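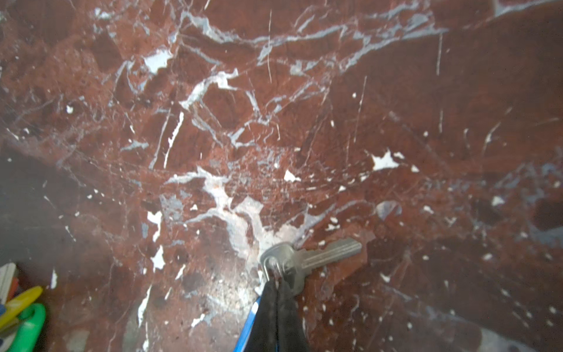
Diary > April > Teaching the arm, second week

Keys again, and I am no more convinced than I was when Vidar first talked me into this. The job is to drive the arm by remote control from the next desk, bring the gripper over the thing, close, lift, put it down in the tray, and do it over and over so the robot can supposedly learn how it goes from me. Sverre Sæther wants 400 of these by the end of the month. I managed 30 before lunch and I would not want anyone learning from most of them. The red marble is a pig of a surface for it. The light bounces straight back up off the polish close to where the key lies, and what with that and all the white veins I kept misjudging the height. Then there is the black strap on the ring. I go for the key, and the strap has its own ideas about where it wants to trail.

Tyra says the untidy goes are useful and I should keep them. Perhaps. I asked her how the machine is meant to tell my dithering from my technique and she said it averages out, which is what people said about my driving lessons.

Tried it by hand after lunch, holding the arm by the wrist and walking it through. Easier on the eyes, worse on the shoulder. Did 10 that way and stopped. Jarosław thinks the hand ones look smoother on the plots. He also thought the Halvorsen job would take a fortnight.

At 4 Eskil let it have a go on its own. It went down nicely, stopped well short, shut on nothing and carried the nothing very carefully to the tray. I recognised the little wobble before the grip as mine. He was pleased. I wrote "miss" in the log.

More tomorrow, with the blind down if I can find the cord. Must ring Botden about the spare controller, the left stick is sticking.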